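3.2 Wiping and Putting Away

The second group of tasks dealt with light cleaning at a table. Diary entries from the Caltwood households put this kind of work ahead of sweeping and laundry in how often it came up, with 322 of the 998 entries mentioning a cloth, a spray or both. Most entries were short. People wrote "wiped down" and left it there, so we went back to 35 of the households in November and asked what they kept within reach when they cleaned. 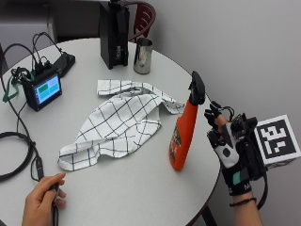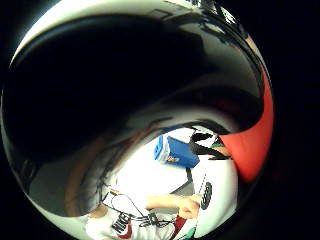 Figure 4. Two views at a table.

The answers were less uniform than we expected. A dish towel was named more often than a sponge, and it was seldom put away folded. Several people said they left the towel and the spray bottle out between uses -- one called this "half cleaning" -- and returned to them later in the day. Forsyth (personal communication) found the same habit in the Urquhart interviews, where the towel was also used for drying hands.

We therefore coded a wiping episode as starting when either item was picked up and ending when both had been set down. Under this rule, 51 episodes had to be split in two, mainly where a person stopped to answer the door or move dishes. Folding the towel was coded separately and is covered in Section 3.3.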